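Lestovwood Digital Access Program
Progress report to the Prelletti Fund, 19 September 2025

The program has now enrolled 398 adults in basic computer classes, against a target of 312 for the period. Demand was strongest in the evening sessions at the Messina branch, where a second group was opened in March.

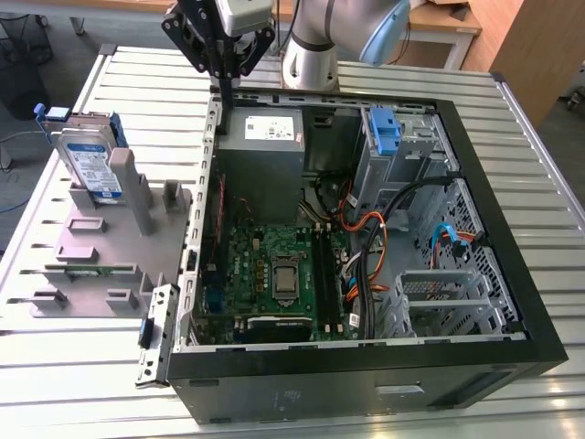
Spending remains within the approved budget. Printing costs were higher than planned — mainly for the large-type workbooks — and were covered by savings on room rental. The home internet survey closed with 800 replies, and results will be shared with Jovura before the next grant period.

We request approval to extend the evening classes by 14 weeks on the current terms.

Contact us | © 2025 Lestovwood Digital Access Program | Back to top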